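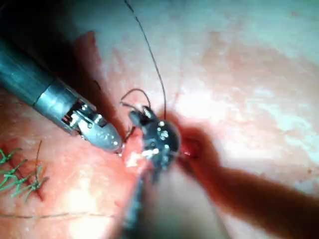

Does knot choice really matter this much when you're closing with fine thread?

Posted by tallgrass_311

I'm a second-year student on the surgical track and I have spent most of my evenings since July tying knots on a practice pad. My bench instructor wants three throws on everything, first one doubled, no exceptions. The visiting instructor wants a plain square knot and says the doubled throw is a crutch. The handout from our skills lab (Bedoya, if anyone here trained there) says to do whatever "feels secure," and I don't know what to do with that.

I can tie both. What I can't do is see any difference. I tied 60 of them on the same pad, half each way, tugged on all of them, and they all held. So is there a real reason to prefer one, or is this people defending whatever they were taught first? Please don't just tell me "practice more." I'm practicing plenty.

Also, if anyone has a trick for the short tail, I'd like to hear it. Mine is always either too short to grab or so long that it winds up in the next loop.

3 replies

Pestero

Surgeon's knot. Always. I've never had one slip and I've been doing this a long time. The visiting guy sounds like he likes to argue.

Ksawery Jasińska

I'd be careful with "always," and with "never had one slip." Most of us don't get to watch our own knots a week later, so I'm not sure how anyone would know.

Your pad test doesn't tell you much either, sorry. A pad doesn't swell and it doesn't pull back while you're setting the second throw. The point of the doubled first throw is friction. It holds the edges together for the moment it takes you to lay the next one down. If there's no tension on the edges, you won't notice any benefit, and what you get is a bulkier knot. If the edges want to spread, a single first throw can loosen before you get back to it, and then you have a neat square knot sitting on top of a gap.

So I'd ask both instructors what tissue and what thread they have in mind. I suspect they're picturing different jobs. Braided thread grips itself pretty well. Slick single-strand thread doesn't, and it usually wants more throws no matter how you start. Three may be fine for one and too few for the other. Check what the maker of your thread says before you believe me or anybody else on this page.

What I'd look at first is whether your knots are really square. A lot of beginners (I was one) forget to switch directions and end up with a sliding knot that looks fine from above. It will also pass a quick tug. Try this: tie one in two colors of cord, thick enough to see, and lay it flat. Both ends should come out on the same side of the loop they went in. If one end stands straight up and the other wraps around it, you've been pulling harder with one hand.

On the tail, stop trying to judge the length while you're wrapping. Pull the thread through until the tail is as long as you want it, then leave it alone. Bring the loop around the jaws, open them only a little, and go to the tail – don't drag the tail over to you. Grab it near the very end. If you grab it in the middle you pull a doubled bit through, and I'd bet that's how it ends up in your next loop. And keep the jaws off the part of the thread that will stay in the knot. Pinching can fray it, and you may not see the damage.

I wouldn't pay for any of the gadgets, by the way. Somebody will recommend the Wodus trainer. I used one for a month and got good at using the Wodus trainer.

Nimier_49

I have the Wodus and I like it, so there's that. Agree about the two colors, though. I did it with shoelaces and found out I'd been tying granny knots all semester.

For what it's worth, our program just says to tie it the way whoever is in charge of the case wants it tied. Not a very scientific answer, but you'll pass the checkoff.

tallgrass_311

Tried it with shoelaces. About a third of mine weren't square. Still not sold on the doubled throw for everything, but I'll ask them both about the thread.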